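Filed under: Open papers > Food and Everyday Life
14 shares · 3 comments

4. Packing the shared snack box

4.1 Why look at the box at all

Most writing about snacks at home begins at the store or at the mouth. We were drawn to the stretch in between, when a pile of bags on a table has to become a box that somebody else will open. It is a wonderful thing to study! People who swore to us that they had no method turned out to have firm views on what goes at the bottom, what must never be pressed, and which bag the person at the other end should see first.

The material in this section comes from the Tirnbridge part of the study. Households there put together 133 boxes between January and the end of spring, most of them for relatives or old roommates in Irkmont. We asked them to use whatever carton they had at home and to pack on whatever table they normally ate at. Each packer talked while working, and we kept notes on the order in which things were picked up (the full coding sheet is in the appendix).

4.2 Piling before packing

Almost every session had a stage we came to call the heap. Before anything went into the carton, the snacks were tipped out or laid down together, and the packer stood and looked. Small packets slid under large ones, bags ended up on their backs, and the colors all ran together – and this was when the best talk happened. Packers remembered who liked what. They changed their minds. One bag might be lifted, praised, and put straight back.

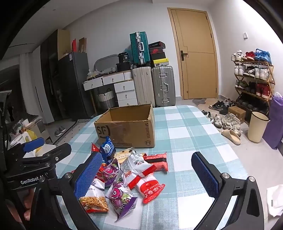

The heap also gave packers a way to judge size without measuring. With the carton close by on the same table, they could look from one to the other and guess whether it would all go in. They guessed generously. In our notes the commonest remark at this stage was some version of "it'll fit," and it was said with real cheer, even over piles that plainly called for a second carton.

Figure 4. Snack packages in a pile on a checkered tablecloth, with an open SF Express carton behind them.

4.3 Two styles of filling

Once filling began, we saw 2 clear styles. Layerers started with flat packets, laid them edge to edge, and built upward. Nesters put the biggest bags in first and fed the small ones into the gaps, which gave them a fuller box and a much louder session. Puffed bags caused trouble for both. They take up room that is mostly air, and packers disliked squeezing them in case a seam gave way. Thin, brittle snacks were the other worry, and many people held these back until last and laid them on top with great care.

We had expected the Sesano sorting scale, built for pantry shelves, to carry over to cartons. It did so only in part. It handles weight and shape well, but it has no place for what one packer called "the hello bag" – the bright one that goes in last so that it is seen first. We have added a code for this and think it deserves a study of its own. The Maksymiv set of 3000 pantry diaries has several entries that hint at the same habit, and we would love to see someone go through them with this in mind.

Comments (3)

shelf_and_spoon
The hello bag!! My aunt did this with sesame candy every single time. Great section.

packedlunch
I'm a nester and feel seen. Did you look at whether layerers end up with fewer crushed chips? I couldn't find it in the appendix.

northporch
Small thing, the coding sheet link on my copy goes to the older version with 2 columns missing. Enjoyed the read.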